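Orel Overdrive Pedal, Mark Two

In stock. Built to order in small batches, usually posted within 7 working days.

Hello, and thanks for clicking through. I'm Gil-soo Maeng, I build the Orel at my bench in Curndale, and I've been playing loud, tuned-down guitar for longer than my neighbours would like. I made the first one for myself, for the simple reason that every overdrive I put in front of my amp either turned the low strings to soup or made the top end sound like a wasp in a jar. Then our other guitarist wanted one (fair enough), then a band we shared a bill with in Drurkport wanted two, and now there's a web page.

The Orel is meant for heavy music. You can play blues through it if you like and it'll be perfectly polite about it, but what I had in my head the whole time was tight, chuggy riffs in drop A and lower, with a bit of room left over for the bass player. The trick is all in the low cut, which sits before the clipping stage and goes a lot further than most. Turn it up and palm mutes get short and hard. Turn it down and you've got a thick, slightly furry boost that I love for slow stuff.

The controls

Gain: goes from nearly nothing to a fair old bark. I keep mine very low and let the amp do the work, but there's plenty there if your amp is a clean one.

Level: loud. Please start with this one down, especially if you're wearing headphones!

Tight: the low cut I was going on about. The bottom of its range is for six strings in standard tuning, the top is for seven and eight strings and baritones.

Bite: a mid push you can slide between 300 Hz and 900 Hz. Down low it's chesty and a bit old-fashioned, up high it cuts through two guitars and a drummer who hits everything as hard as possible.

There's also a little toggle between the knobs marked Ki. Up gives you harder, flatter clipping, down gives you something softer that cleans up when you roll the guitar back. Ki was the working title of the song I was recording when I added the switch, and the song never got finished but the name stuck.
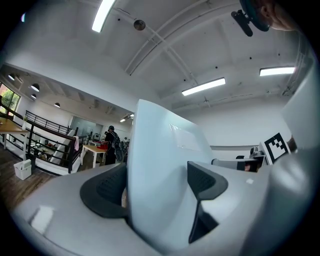
Does it work on bass?

It works very well on bass as long as you keep Tight all the way down, and a few bass players have bought one for exactly that. There's no blend knob on this version, so if you want your clean low end kept whole you'll need to run it through a separate blender or a second amp channel. I'm tinkering with a bass version but I'm not taking orders for it yet.

Where I'd put it

Straight after your tuner and noise gate, and before the amp. If you've got a fuzz, try the Orel after it as well as before, they're two very different noises and I go back and forth on which I like more. Into a modelling unit or an audio interface it's fine too, you just need an amp sim after it or it'll sound thin and scratchy, as any overdrive would.

I used it on every rhythm track of our last EP, four guitars wide in places, and the only thing I changed between takes was Bite. One side at the low end, the other side at the high end, and suddenly you can hear both parts. Give that a go if you record at home. It costs nothing and it saved me a whole evening of fiddling with EQ.

Power and practical bits

It runs on an ordinary 9 volt centre-negative supply, the same as most pedals. There's no battery clip inside, I took it out on the Mark Two to make space for the jacks on the top edge, which means it'll sit snugly against its neighbours on a crowded board. The footswitch is a soft-touch one, so you won't get that big clunk through your boots, and the bypass stays on or off however you left it when the power comes back.

The first run was 200 pedals and those have all gone. If you own a Mark One and wish the Tight knob went further, drop me a line, it's a small change and I'll do it for the cost of the return post. The next batch after this one should be ready in March.

Guarantee and returns

Every pedal is covered for as long as I'm still building them, whether you bought it from me or second-hand. If you just don't get on with it, send it back within a month in decent nick and I'll refund what you paid. Messages sent through the contact form come to me, and I normally answer in the evening once the soldering iron's off.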